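Week 4: Can a machine do the chores yet?

Notes to go with the lecture of 24th February. Read them beforehand if you can, but don't panic if you can't, as we'll go over the hard bits together (and Lizelle Xaba will run the tutorial as usual).

Last week we left off with Volker Petersen's question, which I promised to come back to: if a factory arm can place the same part 1000 times without a grumble, why can't I buy one to tidy my kitchen? I'm very fond of this question, and it deserves a proper answer.

On the shop floor, the work has been arranged to suit the machine. Parts arrive facing the same way, the lighting stays put, and people keep out of the cell. At home you get none of that. The cup is wherever your teenager left it, and it may well be a different colour and shape from yesterday's cup.

Some terms you'll need:
Grasp: how the fingers hold a thing.
Clutter: other things in the way of the grasp.
Recovery: what the machine does after a slip.
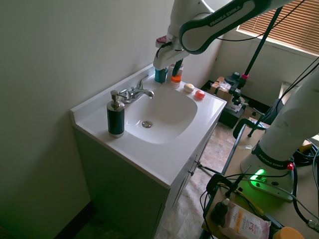
Cleaning a bathroom counter is my favourite test case, as all of us have done it half asleep and never thought of it as skilled labour. You lift each thing, wipe under it, put it back, and somehow your elbow misses the tap. For an arm it's a whole string of separate problems! A pump bottle such as the dark green one has a top you'd rather not press by mistake, a round bar of soap gives the fingers no flat sides to hold, and toiletries lined up along the back edge leave very little room beside each one.

For the tutorial, choose a chore you did this week and write out its steps, at least 40 of them, small ones included. Mark the 3 you'd least trust to a machine and bring the list along. Marloes Dierckx chose folding a fitted sheet last November, and we were still arguing at the end of the hour, so do pick something you care about.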